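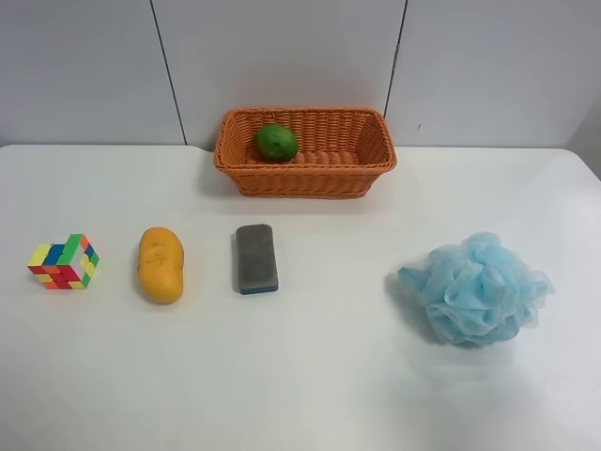
## 4. Recording a demonstration by hand

This section covers hand guiding on the Celtano arm. For remote control with the Skorngate handset, go to section 5. The basket task is used throughout: the arm learns to pick one item off the table and put it in the basket.

### 4.1 Before you start

1. Place the basket against the back wall of the table.
2. Set out the items in a loose row in front of it. Leave enough space for the open fingers to pass either side of the item you want picked.
3. Move the arm to its park position and wait for the steady light.
4. Open a new session and type in the task name. Use the same wording every time, e.g. "put the cube in the basket".

**Note:** Anything already in the basket stays there between takes, unless the task sheet says otherwise.

### 4.2 Guiding the arm

1. Press and hold the guide button. The arm goes slack but carries its own weight.
2. Open the fingers fully and bring the wrist down low over the table.

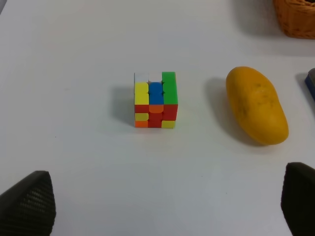
3. Check the wrist view on the monitor. The item to be picked should lie between the fingertips, ahead of them, before you move in.
4. Push forward slowly, close the fingers and lift straight up.
5. Carry the item over the basket rim, lower it and let go.
6. Return to park and release the button. The take is saved.

**Caution:** Keep your free hand off the table while the button is held. The fingers can still close.

### 4.3 How many takes

Record 14 takes for each item, shifting it a little each time. Delete any take where you stopped for more than 2 seconds – pauses are learned along with everything else. A session holds up to 1,000 takes.

Questions about task wording go to Ningsih Gunawan at the Prusthorpe office.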